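How Does a Workshop Buy a Robot?

A robot arm is a big thing to buy. You can't pick one up at the store on the way home. A workshop that wants one has to plan for months, and most of that time goes to measuring, making lists, and adding up numbers.

Koskela is a small workshop that sorts and packs parts for building kits. Kauko Ahonen is in charge of planning there. When people ask him what his job is, he says, "I make lists, and then I find out what I left off them."

Start With the Job

The first question is what the robot will do all day. A robot that lifts car doors has to be large and strong. A robot that picks up little blocks can be small. If you buy one that is too big, you pay for strength you never use. If you buy one that is too small, it can't do the work.

So Kauko wrote down the job before he looked at any prices. The robot should pick up small parts from a table and put them in the right place. The parts come in different shapes. Thin flat parts can be hard to grab, and so can lumpy ones.

Try It on a Computer

Moving a real robot is slow, heavy work. Moving a robot on a computer takes a few seconds. A computer copy of a room and its machines is called a simulation. Planners build one so they can check where everything fits before they spend any money.
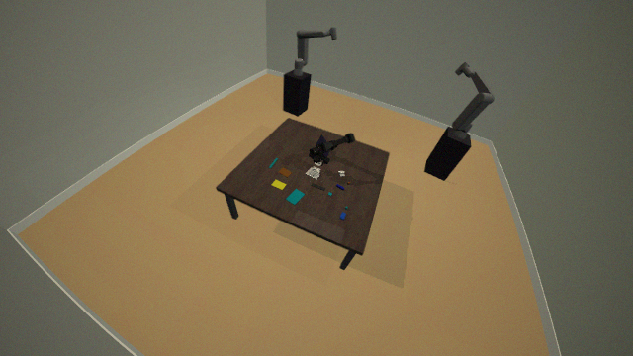 A simulated workroom, with a small arm at the table and two larger arms on pedestals.

In a simulation, a planner can ask questions like these. Can the arm reach the parts it needs? Will two arms bump into each other? Can a person walk past? If the answer is bad, the planner drags the table somewhere else and tries again.

Kauko tried 4 layouts for Koskela. In the first one, the arm could not reach the corner of the table where the parts arrive. In another, there was no space left to open the storage room door. He kept the last one.

More Than One Price

Next comes the budget. A budget is a plan for how money will be spent. For a robot, the arm is only one line in it. Here is part of Kauko's list:

The arm
The gripper, which works like a hand
A table or a pedestal to hold the arm
Cables and a power supply
The computer program that runs it
Safety gear
Lessons for the people who will use it
Spare parts

Grippers wear out, so Kauko planned for 2 of them, one to use and one to keep on the shelf. The spare costs $515. A set of cables costs $246. Small costs like these are easy to forget, and they add up.

He also left some money with no job at all. Planners call this a reserve. It is there for surprises, such as a floor that isn't level or a part that gets lost in the mail.

Asking the Sellers

Koskela asked two companies, Novau and Gilis, for a quote. A quote is a written promise that says what you will get and what it will cost. The Novau quote was lower, but it did not include lessons. The Gilis quote included lessons and delivery. Once Kauko put the missing things back in, the two totals were close.

Jarmo Jääskeläinen will work next to the new robot, so he read both quotes too. He wanted to know how long a repair would take and who would come to do it. Gilis had a clear answer, and that is the company Koskela picked in July. The workshop named the project Prustemico.
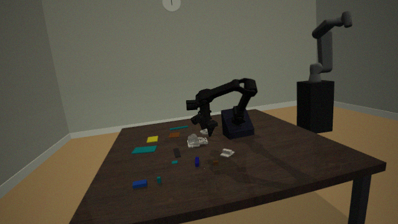
Why not just buy the cheapest robot?
A low price may leave out things you need, such as lessons, spare parts, or repairs. Buyers add up everything they will pay over several years and compare those totals.

Plan Your Own

You can practice with something smaller, like a fish tank or a bike. Write down what you want it for. Measure the place where it will go. List every single thing you would need to buy, including the food or the helmet, and look up each price. Then show your list to someone who owns one and ask what is missing.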